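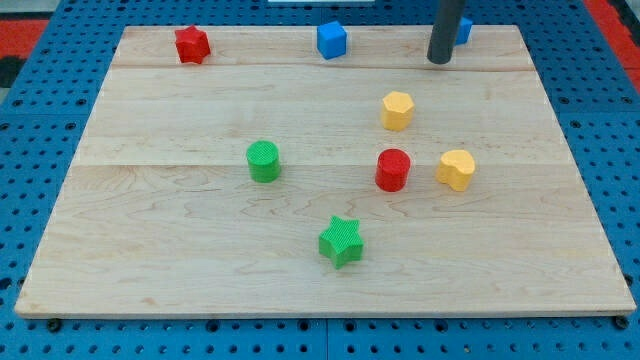 Petro Stelmakh wrote:
So I'm the second person to ask, but are the push commands random or did somebody type them all out? Because that changes how I read your result.

Sorcha Ó Briain wrote:
Typed, all of them! Sorry, I buried that in my first post. Three of us sat down in August and wrote stuff like "push the green star toward the yellow heart" or "get the rod between the red cylinder and the heart" until we couldn't stand it anymore. We ended up with 3,098, threw out the ones that made no sense, and trained on the 2,695 that were left. The Wolus policy is the same small one I posted before, I only changed where the text goes in.

rildale_dan wrote:
And the held-out test was how many trials? I see a bar chart with no number on it.

Sorcha Ó Briain wrote:
100 per condition. Fixing the chart tonight.

Darragh Mac Suibhne wrote:
Not sold, sorry. With two stars in different colors you'd expect it to mix them up, and you say it mostly doesn't, fine. But it could be going on color alone. If "red star" works and "red cylinder" doesn't, you've got a color detector with a stick on it. Do you have it broken down that way?

Sorcha Ó Briain wrote:
I do, and you're partly right – red is where it's weakest. It goes for the star when I ask for the cylinder way more than the other way around. Blue is messy too. Shape words on their own ("the heart") are pretty good, which surprised me, but then there's only one heart.

Petro Stelmakh wrote:
Right, so "heart" might just mean "yellow thing that isn't the other yellow thing." Ding had the same problem on our setup until we swapped colors between blocks halfway through collection.

Darragh Mac Suibhne wrote:
^ this. Paint them or it's not a shape result.

Sorcha Ó Briain wrote:
I don't agree it's worthless without that, the comparison between the 2 text setups still holds, they saw the same blocks. But ok, I'll print a gray set and rerun the late-text version first. Does anyone have the heart file in a size that doesn't tip over when you push it on the lobe?

rildale_dan wrote:
Sent you a DM, mine's a bit wider at the bottom.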